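买机器之前，先算一算

假如你的学校或者社区想买一套会叠衣服的机器，第一步要做什么？很多小朋友会说：去挑一台最厉害的。做预算的人不这样开始。他们先看要干的活儿是什么样子，再看钱有多少，最后才去挑机器。

这篇文章讲的就是这件事：怎样为机器人设备做计划。
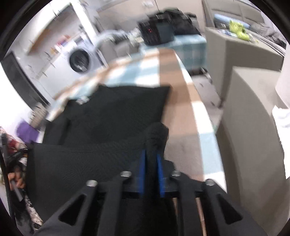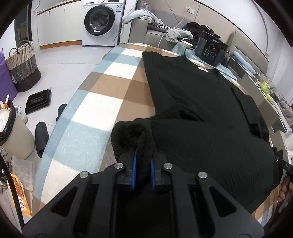 两张图里，黑色手持夹爪的蓝色手指都夹着黑色的织物，下面是格子布。

先看活儿，再看机器

衣服是软的，这对机器来说很麻烦。一个铁盒子放在那里，形状不会变。一件上衣放在那里，袖子可能卷着，领子可能歪着，每次都不一样。机器人要学会叠衣服，就得先看很多次“人是怎么做的”。人手里拿着夹爪干活，夹爪的动作被记录下来，以后可以拿来教机器人。

所以买设备的时候，清单上往往有两类东西：一类是给人拿着用的夹爪，用来收集动作；另一类是机器人手臂，等学会了动作再上场。两类东西不一定要同一天买。

一张清单是怎么写出来的

格罗凯克（Grorkeck）是一间小工作室，想试一试叠衣服的机器人。负责做计划的人叫八木康夫。他没有马上打电话问价钱，先写下了几个问题：

要叠什么？长袖上衣、毛巾，还是床单？
衣服有多大，桌子放得下吗？
一共有几个人来操作？
哪些零件容易坏？
坏了找谁修，要等几天？

答案写好以后，清单就短多了。工作室决定先买2只手持夹爪，一个人左手一只，右手一只，就能拉平一件衣服。手指上的软垫会磨损，所以另外买6对备用。练习用的衣服要50件，里面有厚的，有薄的，有深色的，也有浅色的。衣服不用买新的，大家从家里带来就行。

有一样东西差点被漏掉：存放录像的硬盘。管账的纳伊尔（Keerthana Nair）问了一句：“录下来的东西放在哪里？”于是清单上又多了一行。

价钱不只是标签上的数字

买一辆自行车，你还要买锁，要给轮胎打气，链条松了要修。买机器也一样。做预算的人会把钱分成几份：

买的钱：付给商店或者工厂的钱，只付一次。
用的钱：电费、备用软垫、存储卡，每个月都可能要花。
修的钱：先留出来，没有坏就不动它。
学的钱：大人也要上课，学会怎么拿、怎么校准、怎么收好。

“校准”的意思是让机器知道夹爪现在张开了多大。如果机器记错了，它以为夹住了，其实手指中间还有缝。

工作室给每一份都写了上限。最后算下来，光是“用的钱”，一年大约就要287元。这个数目看起来不大，可是如果一开始没有写进去，到了八月就没有钱换软垫了。

租还是买？

有两家店给了报价。一家叫克伦斯卡（Clunska），只卖不租。另一家叫卡特马（Catemar），可以先租两个月，满意了再买，租金能抵掉一部分价钱。

八木康夫选了先租。他的想法很简单：两个月够大家试完所有的练习衣服，到那时再看软垫磨得快不快，夹爪拿久了手累不累。要是不合适，还回去就好。

小朋友也可以用这个办法。想学吉他，可以先借一把，练一阵子再决定买不买。

你也来做一份计划

拿一张纸，想一件你希望机器帮忙做的家务，比如把袜子配成对。在纸上画四个格子，分别写上“买”“用”“修”“学”。每个格子里至少写一样东西。

写完以后拿给家里的大人看，请他们说说有没有漏掉什么。漏掉的用另一种颜色的笔补上去。

小词典

预算：花钱之前做的计划，写明每一份钱用在哪里。
夹爪：机器人用来抓东西的部分，也有人可以拿在手里用的。
备件：提前准备好的零件，旧的坏了就换上。
报价：卖东西的人告诉你的价钱，这时候还没有付钱。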